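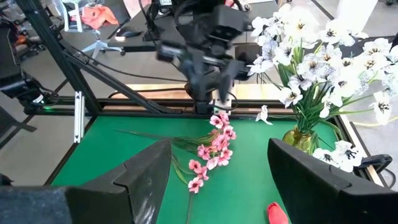

图1 绿色台面上的粉色仿真兰花，后方为黑色机械臂

电影分析入门 第六讲讲义
长镜头的名声
2021年8月3日修订

一、先说说这个词

“长镜头”在中文里一直用得很乱。有人指时间长，有人指焦距长，还有人把凡是看着闷的镜头都叫长镜头。本课只取第一个意思：从开机到关机之间没有剪断、时长明显超过全片平均水平的镜头。焦距长的一律写“长焦镜头”，作业里混用要扣分，上学期已经提醒过。

至于多长才算长，各本教科书给的标准不一样，我一个也不太信。在一部平均三四秒就切一次的动作片里，四十秒不切已经很扎眼；放到一部慢悠悠的乡村片里，四十秒谁也不会留意。所以请不要在作业里写“该镜头长达若干秒，因此是长镜头”。先算这部片子的平均镜头长度，再谈长不长。

平均镜头长度的算法：正片时长（去掉片头片尾字幕）除以镜头数。叠化算一次切换，淡出淡入也算一次，分屏另记。数的时候总会漏，漏几个没有关系，漏掉一整场戏就要重数。

二、三种常见的夸奖，以及我的疑问

第一种：长镜头更真实。

这个说法的来历大家在上一讲的阅读材料里见过。大意是，剪辑替观众挑选，长镜头把时空完整地留给观众。听上去很有道理，可是摄影机摆在哪里、什么时候往左摇、演员几时从门口进来，样样都是挑选。排练了两个星期的调度，到银幕上被说成“生活自然地流淌”，我觉得这话应当打个折扣。

时间的连续确实是有的。一个人从街这头走到那头，走了多久，观众就看了多久。从这里推到“真实”，中间还缺好几步，写论文的时候要把那几步补上，补不上就不要写“真实”。

第二种：长镜头给观众自由。

说的是画面纵深大、时间充裕，眼睛可以自己找东西看。请回想一下自己看片时的情形。画面里有人说话，我们看说话的人；有人动，我们看动的人；有张脸被灯打亮，我们看那张脸。熟练的导演不用剪刀也能牵着观众的眼睛走，有时候牵得比剪辑还紧。课上会放一段餐厅戏，关掉声音看一遍，打开声音再看一遍，两遍各自记下眼睛停在哪里，然后同桌对照。以往几届记下来的位置都差不多。

当然也有反例。有些镜头里确实没有明显的主次，看第二遍才发现角落里还有一件事在发生。这类镜头数目很少，值得单独拿出来讲，拿它们给所有长镜头作担保就过分了。
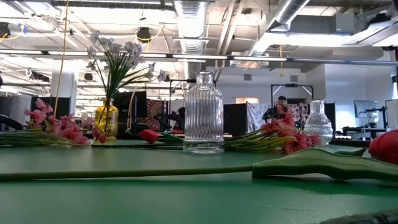

图2 琥珀黄色小玻璃花瓶、透明竖纹玻璃瓶与仿真花

第三种：长镜头难拍，所以好。

这一条流传最广，也最经不起问。难度是制作上的事，好坏是片子上的事。后空翻很难，在葬礼那场戏里来一个后空翻，戏也不会因此变好。影评里常见“一气呵成”“令人屏息”这类词，多半是在替宣传稿抄写。看到这类词，请先问：这场戏如果正常分切，会损失什么？答得出来，再夸不迟。

三、个案：《Romari》

这部片子由Viver出品，全长90分钟，宣传时通篇讲“一镜到底”。故事很简单，一个送货的年轻人夜里在Woteo城里找一栋地址写错的楼，途中和房东、前女友、一个打瞌睡的门卫各吵一架。它在Ross影展放映以后，几乎所有的短评都在谈镜头，谈吵架的很少。

先把事实弄清楚。片方后来在制作特辑里承认，全片有3处暗接：一处在电梯门合上的时候，一处借卡车车身遮挡，一处在全黑的楼道里。最长的连续段落就是中间的夜市戏。有同学因此觉得受了骗。我倒认为暗接无所谓，观众看到的就是连续的效果，接没接由技术部门操心。可疑的是另外一件事：既然效果一样，为什么宣传上非说成没有接不可？这说明卖的是难度，跟片子讲了什么关系不大。

再看具体的场面。

夜市戏，9分钟。年轻人在摊位之间穿行，一边打电话一边躲一个熟人。这一段我认为站得住。喜剧效果靠的就是躲：熟人从画面右侧消失，我们知道他还在附近，因为空间没有断过，他迟早要从哪里冒出来。如果中间切一刀，观众会默认他走了，包袱也就散了。动用的群众演员约有50人，这个数字宣传册上印得很大，和包袱响不响没有关系。

楼道戏。年轻人上楼，敲门，没人应，下楼，想起来走错了单元，又上楼。摄影机老老实实全程跟着。为它辩护的人说，这是让观众体会疲惫。体会到了，第一次上楼的时候就体会到了。后面那一趟在戏剧上没有新的东西，人物没有变，信息没有变，连楼道的灯都没有变。留着它，恐怕只是因为一剪就不能叫“一镜到底”了。形式反过来管着内容，这是个很典型的例子。

和前女友吵架的那场，问题要隐蔽一些。两个演员都很好，可是摄影机只有一台，要拍他就拍不到她。导演的办法是绕着两个人转圈，谁说话转向谁。结果是所有的反应都迟到了半拍：她听见那句难听话时的脸，我们没看见，等转过去，她已经在还嘴了。吵架戏里听的人往往比说的人重要，正反打这种“老土”的办法，偏偏最擅长拍听的人。 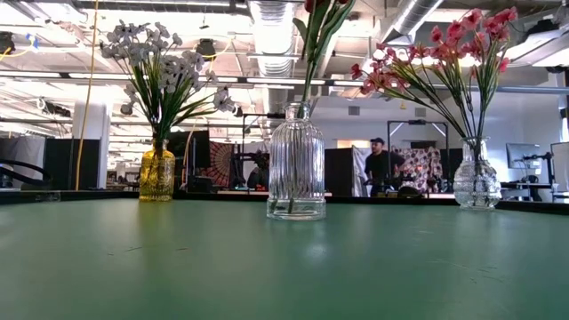

图3 桌上的三只玻璃花瓶，瓶中均插有仿真花

四、可以用的几个问题

写作业时请拿下面的问题去问你选的镜头，不必每条都答。

这个镜头从哪里开始，为什么不早一点也不晚一点？
摄影机移动时，是它跟着人，还是人在迁就它？
有没有一段时间画面里没有发生任何新的事？这段时间留着做什么？
声音是否也是连续的？很多画面连续的镜头，声音是后期一句一句拼起来的，拼法和剪辑没有分别。
假如在中间切一刀，切在哪里损失最小？

最后一问最有用。找得到损失很小的切点，就要考虑这个镜头的长度是不是一种摆设。找不到，恭喜，手里的例子选对了。

五、几点容易混的地方

固定长镜头与运动长镜头要分开谈。前者靠演员进出画和纵深安排，后者靠机位变化，景别在一个镜头里可能换好几次，有人称之为“镜头内部的剪辑”。这个叫法我保留意见，既然叫剪辑，就应该有被剪掉的东西，而摄影机从甲处移到乙处，路上那一段也是要给人看的。

跟拍不等于主观镜头。跟在人物后脑勺后面走，我们看到的是后脑勺，人物看不到自己的后脑勺。

数字摄影使长时间连续拍摄变得容易，由此推断“数字时代长镜头变多”，需要统计支持，我手头没有可靠的统计，同学们引用网文里的数字时请核对出处，查不到出处就删掉。

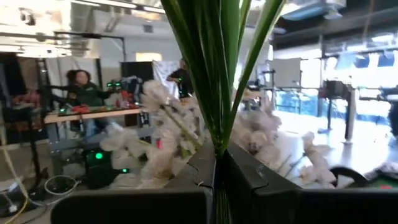

图4 黑色夹爪夹着一束绿色长叶，后方是白色的花

六、作业

任选一部剧情片中的一个长镜头，写一篇短评。要求：

写明片名、所用版本、镜头起止时间。
附该片任意一场完整戏的平均镜头长度，并写出计算过程。
说明这个镜头若改为分切，会得到什么、失去什么。两边都要写，只写失去的退回重写。
全文不得出现“一气呵成”“行云流水”“教科书级别”。

选《Romari》的同学请避开夜市戏，课上已经讲过了。不同意我对楼道戏看法的，欢迎写那一场，拿镜头里的东西来反驳，不要引导演访谈。

十月份的讨论课要用到这篇短评，交上来之前请自留一份。下一讲谈声音，请预先重看餐厅那一段，戴耳机看。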